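Ritulico to Add Gripper Stations at Wivham Site

WIVHAM -- Packaging supplier Ritulico will expand its automation program at the Wivham site in November, the company said in a statement. Staff in the sample room now handle cups with hand-held grippers, and the recorded motions are used to prepare robot arms for the packing line.

The program began with 2 stations and will grow to 8. Ritulico said it has collected about 3,000 recordings to date.

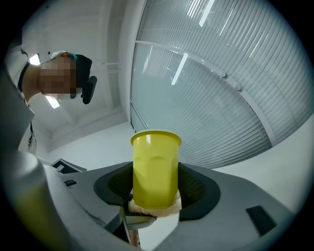
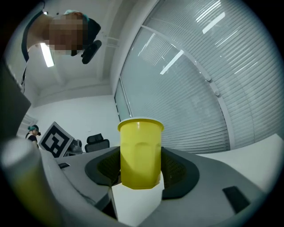
A yellow cup and a hand-held gripper in both views.

Effect on Staff

The company said the 60 employees on the packing line will keep their current pay grade. Those who move to the gripper stations will work shorter shifts, with a change of task every hour. Lifting and stacking will pass to the arms in stages.

Employee representatives have asked for written terms on training and on the use of the recordings. Mastum, the contractor installing the arms, will hold briefings for each shift before work begins.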